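The Kustness Play Kitchen Corner Set

Print this page | E-mail this page to a friend

Last updated 09/01/2020

Okay, so I've been selling toys out of the Smadi shop long enough to be picky about play kitchens, and I'm going to tell you about this one the way I'd tell you if you were leaning on my counter. My name's Samer Sabbagh, I do the ordering and I answer the phone, and when something comes back broken I'm the one who has to look at it. I like it when things don't come back.

The Kustness set is a modular one. You buy the pieces you want and you skip the ones you don't, and they line up side by side or stack, depending on the piece. I started carrying it after the old Buron line got dropped (I still have people calling for Buron stove knobs, and I'm sorry, they're gone, I sold the last bag in January). For the first couple of months I had the Kustness on a low shelf in the back and it moved anyway, so up front it went.

What I like best is the doors. I know, doors! But a door is the first thing a three-year-old goes for and it's the first thing that breaks. On the Kustness pieces the hinge is a pin that runs the full width of the door, and you can pop it out with your thumb and pop it back in. So when a kid stands on an open door, and a kid will, the pin lets go before the plastic cracks. You snap it back on and everybody's happy. The old ones had two little pegs, one on each side, and once a peg snapped you had a toaster oven with no front. 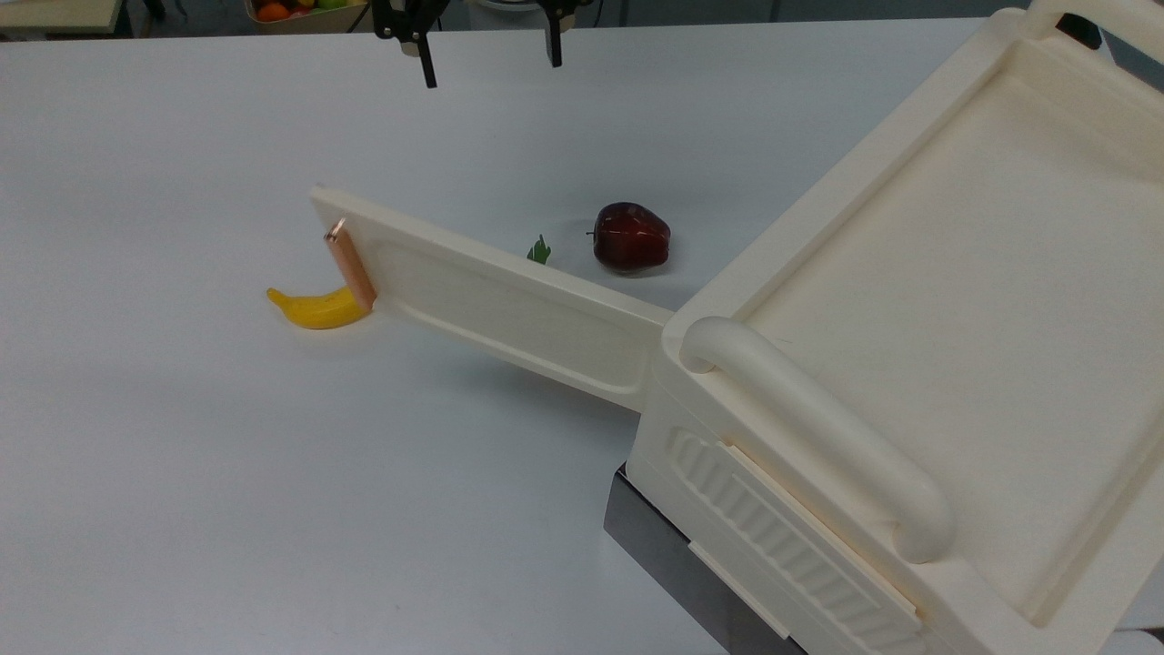
The play oven in cream, with toy food out on the table.

Color is cream or sage. I stock the cream all the time and order the sage when somebody asks. Cream shows marker, I won't lie to you, but it wipes off with a damp cloth and a little dish soap if you get to it the same day. Please don't use the scrubby side of the sponge. It takes the sheen off and then the dirt has something to hold on to, and I've seen what that looks like after a year in a church nursery.

Now, batteries. There aren't any. No lights, no sizzle, no voice telling you the cookies are done. I get asked about this more than anything else, and I've had a few grandparents put the box right back on the shelf when I told them. That's fine, I carry a Kukivex stove that lights up and makes a bubbling noise and you're welcome to it. My own nieces played with the Kukivex like crazy for a week and then the bubbling drove their mother up the wall and she took the batteries out, so there you go.

Size matters more than people think. These are tabletop pieces. They're made for a kid sitting or kneeling at a low table, and they're also good on the floor on a rug. They aren't the big standing kitchens where a kid walks up to the sink. If you've got a small apartment, or you're a teacher with one corner to work with, tabletop is the way to go. You can put the whole thing up on a closet shelf when company comes. If you want the standing kind, call me and I'll talk you through what I have, but it's a different animal and it costs a lot more to ship.

Food comes separately. I used to make up my own bags and I still do around the holidays, but most of the year it's the Kustness food pack, 13 pieces, and they swap a few of them out from one batch to the next so I can't promise you'll get the eggplant. Every piece is supposed to be too big for a toddler to swallow. I'd still keep the food pack away from anybody under three, and the box says the same. If you already have play food at home, use that! Kids don't care if the carrot matches. 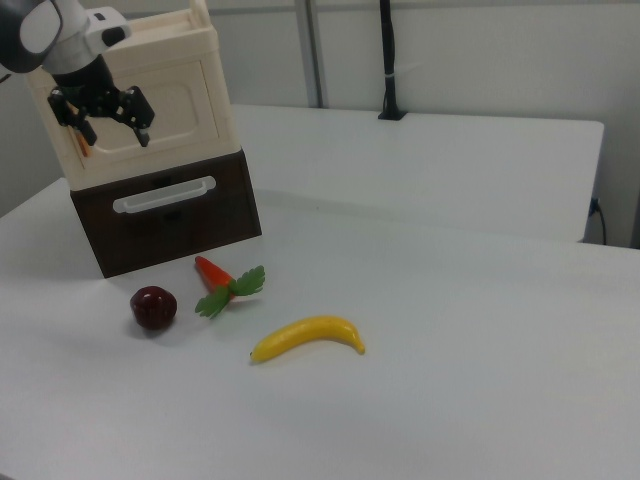 A two-tier storage unit, cream upper section.

Putting the set together takes me 11 minutes, and I've done it a lot. Give yourself half an hour the first time. The sheet in the box has drawings and no words, and the drawing for step four is upside down compared to all the rest. Turn the sheet around when you get there and it makes sense. You don't need tools. If you're reaching for a hammer, stop and check that you haven't got the left side panel on the right. They look the same but one has a tiny notch at the bottom.

Stacking pieces should go on something flat. I had a lady set hers up on a braided rug and it leaned, and she thought the part was warped. It wasn't, it was the rug. A cutting board or a piece of shelf underneath fixes it.

For schools and day cares: yes, I do purchase orders, and yes, there's a break on price if you're buying for more than one room. Orders over 2,000 dollars ship free in the lower 48. Send me the tax exempt form with the first order and I'll keep it on file so you don't have to dig it out again. Please put a real phone number on the order, too. The freight guys will call before they come and if they get a voicemail box that's full they just drive away with your stuff.

Spare parts I keep here are hinge pins, door panels, shelf clips and the round feet. Pins and feet are free if you bought the set from me, just pay the stamp. Door panels I have to charge for. I don't have spare oven bodies and I can't get them, I've asked.

Returns are 30 days, clean and in the box. If the box is toast, call me first and we'll work something out.

I'm in the shop most mornings. If you get the machine, leave your name and say which piece you're calling about, and talk slow when you get to the number.

Contact Smadi | Copyright Smadi, all rights reserved | Back to top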